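Pollthorpe Shared Workshop
Build tickets > Kitchen arm
Ticket 351
Opened by: Pankaj Nishad
Status: Open, workaround in use
Title: Knife turns in the gripper partway through a cut

Setup
Arm on the back of the long table, three-finger gripper, metal-handled kitchen knife. Cutting routine is written in Rendico and stored as govmont_cut, after the old Govmont bench it was first tested on. Potatoes are peeled by hand before they go on the board.

Problem
The first few cuts are fine. After that the blade starts to lean, the slices come out as wedges, and at some point the arm trips its force limit and stops with the knife stuck in the potato. Clearing the stop and resuming makes it worse, because the routine still believes the blade is vertical.

Expected
Blade stays at the angle it was set to until the potato is finished.

Log

August, first entry
Suspected the wrist. Marked the adapter flange and the bracket with a pencil line across the joint and ran the routine on a whole potato. Stopped on cut 13. Pencil line still matched up, so the flange isn't slipping. Tightened the bracket screws anyway. No change.

Second entry
Put a strip of tape on the knife handle where the fingers close. Before the run the tape edge was square to the fingers. After the stop it had turned by a few degrees. The knife is rotating in the grip and everything above the gripper is holding still.

Raised grip force one step. Lasted longer, then the same stop. Raised it again and got a gripper over-current warning, so I put it back.

Third entry
Wrapped the handle in a piece of bicycle inner tube. Much better hold, but the rubber squashes and the tip sits lower than the routine expects. It hit the board hard on the first stroke. Took the tube off and went back to bare metal. If anyone tries this again, redo the tool offset before running anything.

Fourth entry
Looked at the motion itself. The routine came down in one fast push and then dragged the blade back to free the slice. The drag pulls against the blade well below the grip, and that is where the turning happens. Changed it to a slower push, a short pause, then straight up with no drag. Also set the cut depth 2 mm higher so the edge isn't driven into the bamboo.

Got through a potato with no stop. Some of the slices stayed joined at the bottom and had to be pulled apart by hand.

Fifth entry
Board was creeping as well, which I had been blaming on the knife. With it pressed down by hand at the right-hand corners the lean is a lot smaller. Needs a proper clamp. Hand-holding is for slow speed only, with the second person on the stop button, and no fingers past the edge strip of the board.

Reply from Pongsiri bench
We had the same thing with a paint scraper. Round handles are hopeless in three fingers. Print a block with a slot for the handle and flats for the fingers to land on, and keep the wall thick on the side facing the cut.

Reply from Pankaj
Will try it. The handle tapers, so the block will need to be in two halves with screws through. Measuring it this evening after 7.

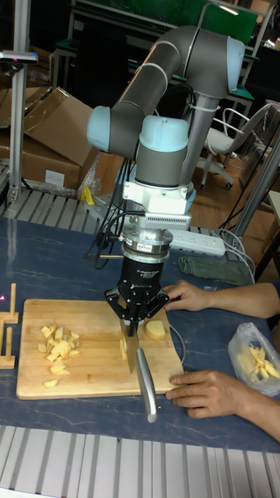
Category: Gripping and tool holding

To do
Print the two-part handle block and set a new tool offset for it.
Fit a board clamp on the right side that clears the wrist cables.
Put the drag stroke back in only after the block has been tested.
Leave grip force at the original setting until then. Please don't change it between sessions without adding a line to this ticket.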